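I see the Tarnham parent newsletter is pushing the new early reading app again. It costs $404 a year for a centre of 15 kids, and the brochure promises "reading-ready by four". Ready for what, exactly?

I asked Prornovlow, who make it, how they measured that. They sent me a colour chart. Fifteen minutes a day, it said, and the line goes up - no word on who the kids were, or what they'd have picked up anyway.

My neighbour's boy learned his letters from cereal boxes and bus signs. I'm not saying that proves anything either. But I'd want to see more than a chart before the centre signs up in June.

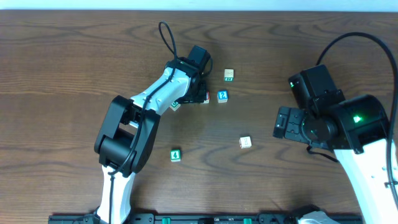
Toy blocks on a wooden tabletop, both times. 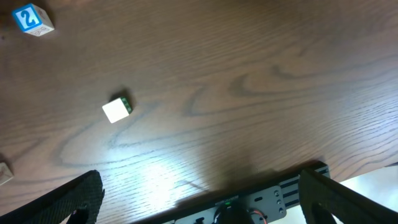 - Shoshana Boateng

Ask to see the trial results before you pay.

Contact us | © Ilimthorpe Neighbourhood News | Back to top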